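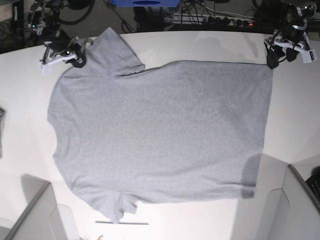

Folding tees: is the long way worth it?

hrefna_e
I have folded T-shirts badly for my entire adult life and I would like to stop before December, when my sister Þórey visits and opens my drawers (she will). My current method is to lay the shirt sideways, collar to the left and hem to the right, like the gray one up top, then bring the far edge over to the near one. After that I improvise, and the improvising is where it goes wrong. The collar ends up looking chewed. Do I start from the sleeves instead?

imelda_t
Sleeves first, always. Face down, sides in to the middle, sleeves back on themselves, then hem to collar. Takes 9 seconds once your hands know it. Takes 10 if you're being watched by a sister.

stencombe_unnur
Disagree. Sleeves first is for shops. Fold it in half the long way, tuck both sleeves in together, then thirds. Fewer creases down the front, and the collar stays out of it.

And pinch the edge, don't scoop it. Scoop and you get a pile with ambitions. 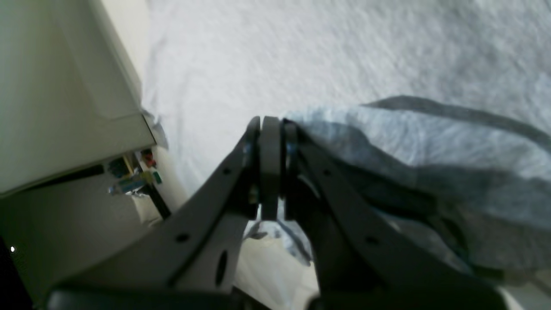 Pinched at the gathered edge, seam running along the top.

hrefna_e
Mine looks like that and then keeps looking like that.

imelda_t
Half the long way puts a line right through the print. You'd be walking around with a ridge down your logo.

stencombe_unnur
Only if you press it. I'm putting it in a drawer — it isn't going under a bus.

bergthora_g
Can I ask about the ones that won't lie flat whatever you do? Soft gray knit, black lettering, and a dark striped band that curls into a loop the moment I look away. I get the top smooth and the bottom bunches up.
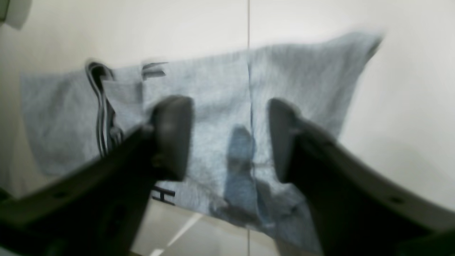
Re: the ones that won't lie flat

stencombe_unnur
Band first. Smooth it with the side of your hand, working out from the middle, and leave the rest alone until it behaves.

imelda_t
For once I agree with Unnur. Or roll it. Rolling forgives a lot.

bergthora_g
Rolling is giving up with extra steps.

hrefna_e
Tried both on the same shirt. Unnur's is flatter, Imelda's is faster, and the collar looks chewed either way. Going to try it face down tonight.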